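The Small Fingers of Vumar
A gripper kit for the small workshop tries to make the robot hand a part you buy off the shelf

April 25, 2025

For many years the small workshop looked at robots the way one looks at a sports car in a window. The arm itself became cheaper, but the hand did not. A gripper came in a separate box, from a separate company, with its own cable, its own software and its own price, and often the owner discovered this only after the arm was already bolted to the table.

Vumar wants to sell the hand first. Its kit, called Pimulari, costs 2,502 dollars and contains a housing, one pair of fingers, a wrist camera, a bag of spare tip pads and a printed manual of 80 pages. The company says it fits 17 models of arm. I had it for most of April, in a shared workshop on Falcão Street, and I used it almost every day.

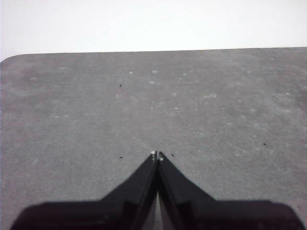

Price is the first thing people ask me about, and I understand them. For the same money one can hire a student for some weeks, and the student will not need calibration. But the kit should be judged by its parts, and the best part is the fingers. They are black, slim and close toward a point, with a small pale pad at each tip, and on our gray table those pads were easy to find in the camera view. This matters more than it sounds. When I adjusted the position by hand, I looked always at the pads and almost never at the numbers.

Installation took me one afternoon. The manual is written with patience, although the chapter about cables should come before the chapter about screws, and I had to open the housing a second time for this reason. The software is called Wastine and runs in the browser. It has a large button for opening, a large button for closing and a slider for force. Everything else is hidden in a menu, and I was grateful.

With light objects the gripper worked very well. It took pens, bottle caps and small cardboard boxes without complaint. With a steel hinge it was less sure, and with anything oily it failed. Vumar sells a softer pad for such cases, but I did not receive it and cannot give an opinion.

I have two complaints more. The camera cable is too short for a long arm, and the force slider returns to the middle each time the program starts. The company told me that a correction for the slider is in preparation. About the cable it did not answer.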